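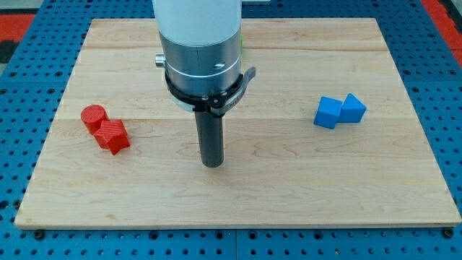 Ilik work board, light wood

The Ilik board is a flat, rectangular work board for putting on top of a metal table. It gives you a calm, light surface where small parts are easy to see and do not fall into the holes of a perforated top. We make it in our workshop in Tarbridge and we sell it by the piece.

Surface

The face is made from wide pieces of wood joined side by side, so long seams run across the board. The color is pale with a light brown grain. Every board looks a little different, and we can not choose a grain for you from the stock. The seams are sanded level before the last coat, but you will still see them, and with a fingernail you may feel them. For writing directly on paper we advise to put a thin mat under the sheet.

The finish is a clear matte oil. It does not reflect much from ceiling lamps, and colored pieces such as red and blue blocks stand out well on it.

What it is used for

Customers buy it for sorting and laying out small printed parts, for shape and color exercises with blocks, for light assembly and for checking pieces before packing. It is not a cutting board for food, and it is not for hammering.

Placing the board

Put it on a clean and level table. The board holds by its own weight in normal use. If it must stay exactly in one position, order the Ristić corner stops, which come in a set of 2 and are fixed through the holes of the table with the screws in the bag. Please tell us the hole size of your table when you order.

Care

Wipe with a cloth that is slightly damp, and dry it after. Do not leave water standing on the seams. Small scratches can be taken away with fine paper, always in the direction of the grain, and then a little oil. A 100 ml bottle of oil is sold separately. In heated rooms the wood gets dryer by December, so that is a good month for oiling.

Ordering

Length of the board: 700 mm. Other lengths are made on request, please write to Radomir Golob in the workshop. Questions about delivery and invoices go to Bujar Nikolovski in our Kirkbridge office. Boards are sent flat in cardboard with protected corners. If a corner arrives damaged, keep the packaging and write to us before you use the board.

Page last changed: July 2019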